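Kinden opens its doors to new arrivals with a one-stop welcome office

2018-11-03

For immediate release

People moving to Kinden for work or to join family will soon be able to sort out their papers, find a language class and get help with housing under one roof. The new Prakenari welcome office opens on Lei Street later in November, and the town council is delighted to see it finally happen.

Until now, a family arriving in Kinden has had to deal with three separate counters in three separate buildings, each with its own forms and its own opening hours. Residence registration was at the town hall, school places were handled at the education office on the hill, and anyone with a question about work permission had to ring a number that was only staffed in the mornings. Some people took a day off work for each visit. Others simply gave up and came back weeks later, by which time a deadline had passed.

The Prakenari office brings all of that together. It will be open six days a week, with two late evenings for people who work shifts at the harbour or in the hotels. Appointments can be booked by phone or at the desk, and walk-in visitors are welcome at any time before the last half hour of the day.

Marlene Trindade, who leads the council's population and migration team, said:

"I have wanted this for years and I'm thrilled we've got here. I moved to Kinden myself as a young woman and I still remember standing in the wrong queue with a folder full of the wrong papers. People come here to nurse, to cook, to build, to teach, and the first thing we did was send them round the houses. Now they'll meet one person who can look at the whole picture and tell them what to do next."

The idea grew out of a survey carried out last winter, in which 625 residents who had moved to the town from abroad were asked how they found their first months. Of those, 296 said they had missed at least one important letter or deadline, mostly over registration or renewing a permit. Many asked for the same thing in their own words: somebody to talk to, in a place that was easy to find.
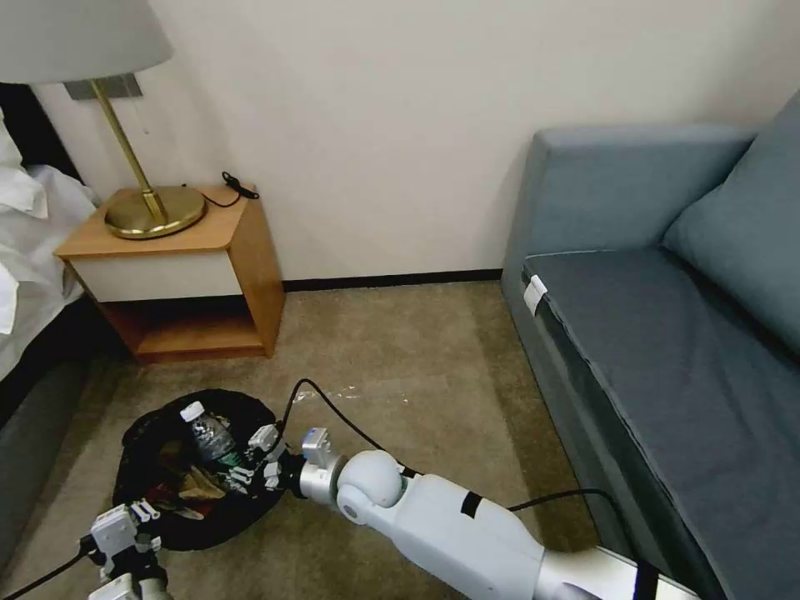 Translated guides will be ready on opening day in Portuguese, Polish, Romanian and Mandarin, with more languages to follow in the new year. They cover renewing a work permission, bringing a husband, wife or child to Kinden, changing employer, and what happens to your status if you leave the area for a while and then come back. Each guide was read through by people who had made the same application themselves, and their comments changed a good deal. One page on proof of address was rewritten from top to bottom after every reader stumbled at the same point.

Jingyi Zhong, who chaired the group of readers, said:

"It was a joy to be asked, and even more of a joy to be listened to! We sat with the drafts for several evenings and were very frank about them. A word like 'dependant' may be perfectly clear to an officer, but my mother had no idea it meant her. I think people will pick up these guides and feel that somebody has thought about them."

Bookings will run on Skistex, the appointment system already used by the town's library and sports centre, so anyone with a library login can use it straight away. Visitors who prefer not to book online will lose nothing, as the same slots are offered over the phone. Text reminders go out two days before an appointment and list the papers to bring.

The council expects some 700 households to use the office in its first year. Staff have moved across from the three existing counters and have spent the autumn learning each other's work, sitting in on interviews and sharing the questions they are asked most often. The old counters will stay open until the end of the month so that applications already under way can be finished where they began.

The office will also be a help to employers. Firms taking on staff from outside the area can book a half-hour session to go through permissions before a contract is signed, and there will be a monthly drop-in for smaller businesses such as cafés, farms and care homes. Landlords who are unsure what they may ask a new tenant to show can come along to the same session.

Nothing in the rules on who may live and work in Kinden is changing as a result of the move. Existing cards and permissions remain valid until the date printed on them, and there is no need to visit the new office until a renewal is due.

An open afternoon will be held on the first day, with tea, short tours and a chance to meet the team. Children are welcome and there is step-free access from the Lei Street side. The full opening hours will be posted at the town hall, the library and the bus station.

Notes to editors

Marlene Trindade and Jingyi Zhong are both available for interview. Requests should be made through the council press desk at the town hall.

Copies of the survey report and of the four translated guides can be sent on request.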